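4.3 Replaying a two-arm episode in the living room set

This section explains how to replay a recorded episode in the simulator and how to compare it with the results of our study. Before you start, the Plullar package must be installed as described in section 2. The method was developed by Mpho Dlamini and Gediminas Lill; questions about the room files should go to Ruan Mokoena.

1. Open the launcher and choose the room set "Musadbridge". Wait until the status line shows Ready.

2. Load the episode list. The study used 74 episodes, and all of them are in the list.

3. Select an episode and set the random seed to 3. With another seed, the lamp brightness and the wall colours will be different from ours.

4. Press Replay. The viewer shows the room from the head camera of the robot.

5. Press Pause when both grippers have contact with the object. Check the view against Figure 4.
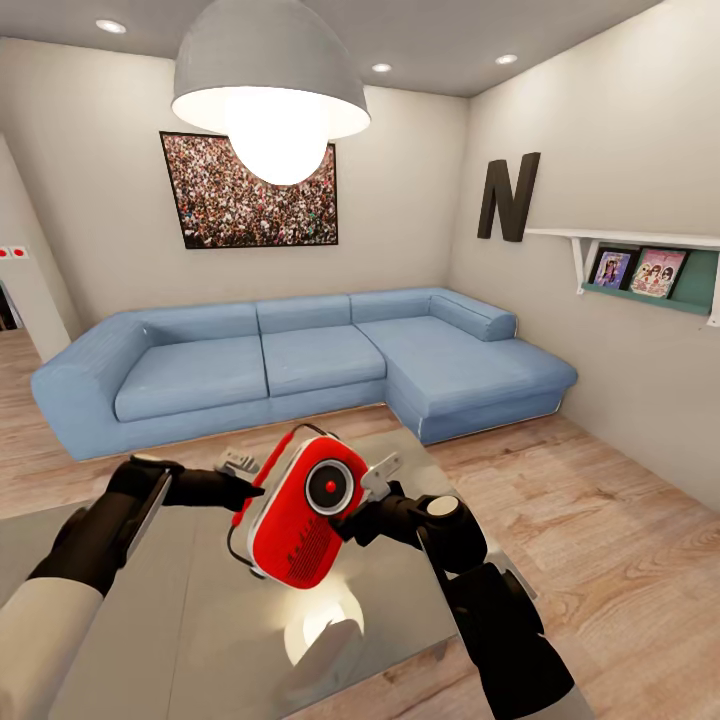

Figure 4. Head camera view in simulation. Both grippers hold the red-and-white device above the glass coffee table.

6. Open the Contact panel and write down the force of each gripper. Save the values before you continue, as they are deleted when the replay starts again.

Note: The glass table top gives reflections. In our first tests the object detector sometimes took the reflection of the lamp for a part of the object. If this happens, set Reflection Filter to level 2 and repeat from step 4.

Caution: Do not change the friction values while the replay is paused. The solver keeps the old values for the left arm only, and the object may slip from the grip.

Result to expect: the two force values should stay close to each other during the lift. If one arm carries clearly more than the other, the calibration file is probably from an older version. Download the June file and load it again as in section 3.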